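Counter help wanted at Plinetlow - two people, January start

Posted Dec 11, 2021

Hi! I run Plinetlow, the little coffee and soup counter inside the Margaritis building, and I'm looking for two people to join me after the holidays. One of the jobs is mornings, the other is what I call the middle shift, and I'd love to have both filled before the students come back. If you've been in lately you already know how long the line gets, and you've probably also seen me running back and forth with a sleeve of lids under my arm. I'd like to do a little less of that.

So, the place. We're small. There's one counter, one espresso machine, two soup wells, a pastry case that steams up when it rains, and a back room about as wide as a hallway. That back room is where the paper goods live, and paper goods are a bigger part of this job than you'd think. Nearly everything we sell goes out the door in a cup. Coffee, tea, cocoa, the soup of the day, even the granola. On our busiest day this fall we went through 1,437 cups, and the day before that it was 1,333, so if you picture yourself doing nothing but steaming milk, please picture some restocking too.

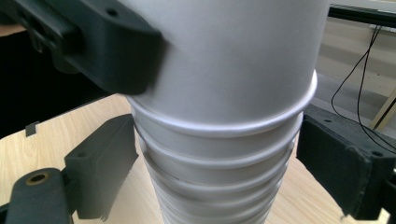 Restocking is the first thing I'll teach you, and I'm a bit fussy about it. Cups come out to the counter in nested stacks and they stay nested until you need one. Plain white, no logo, because I like them that way and customers like to draw on them. You hold a stack by the outside walls and you keep your fingers off the rims. The rolled lip is the part that goes in somebody's mouth, so it doesn't get touched, and it doesn't get set down on the counter either. When a stack is tall it wants to lean, so take it slow through the back room door and split it in two if you need to. I'd much rather you made another trip than had a whole column go over on the floor - anything that hits the floor gets thrown out, and that hurts.

The other part is keeping sizes apart. We carry three, and the small and the medium look a lot alike when you're in a rush. They'll sit inside each other just fine, too, and then you pull a medium and get a small stuck in the bottom and a person in a wool coat is staring at you. Check before you put a new stack on top of an old one. Lids go on the shelf right below, in the same order as the cups.

Now the two jobs.

Mornings: you'd start at 6 and be done by 11. You open with me, fill the cup wells, set out lids, sleeves, stirrers and napkins, put the pastries in the case, and then take orders until it calms down. It helps a lot if you're a morning person, or can fake it until the first coffee.

Middle shift: 10 to 3. You'd come in for the overlap, take on soup, and do the big restock once lunch is over. You'd also break down the boxes and walk them over to the recycling at the end of the loading dock. On Thursdays the Skokov truck brings our paper order and I need somebody who can check it against the slip and put it away the same afternoon. The cartons aren't heavy but they're awkward, and some of the shelves are high. We have a good step stool.

Both jobs are part time, four days a week, and they pay $16 an hour plus a share of the tips, which get split every Friday. You get a free lunch on every shift and all the coffee you can handle. We're closed Sundays and I'd like to keep it that way.

You don't need experience. I mean that! I can teach anybody to pull a decent shot in a couple of weeks. What I can't really teach is showing up on time and being nice to people who haven't had their coffee yet. You should be OK standing for a whole shift, and you'll need a food handler card by the end of your first month (I pay for the class). If you've worked somewhere busy before, great, tell me about it, even if it was a snack bar or a church kitchen.

A few things people ask me. Yes, you can wear jeans. Closed shoes, please, and hair tied back if it's long. No, we don't do latte art contests. Yes, you can swap shifts as long as you tell me the day before. Bike parking is on the Statberg side of the building, under the overhang, and the bus stops across the street.

To apply, stop by any weekday after 2, when things are quieter and I can come out from behind the counter for ten minutes. Bring a resume if you have one, or a piece of paper with your name, your phone number and the days you can work. If you can't get here, leave a note in the Plinetlow mailbox in the Margaritis lobby and I'll call you back. Let me know which shift you want, or if either would do.

I'll be talking to people right up until the holidays and plan to start both jobs the first full week of January. The first two shifts are paid training, side by side with me, and then you get your own apron.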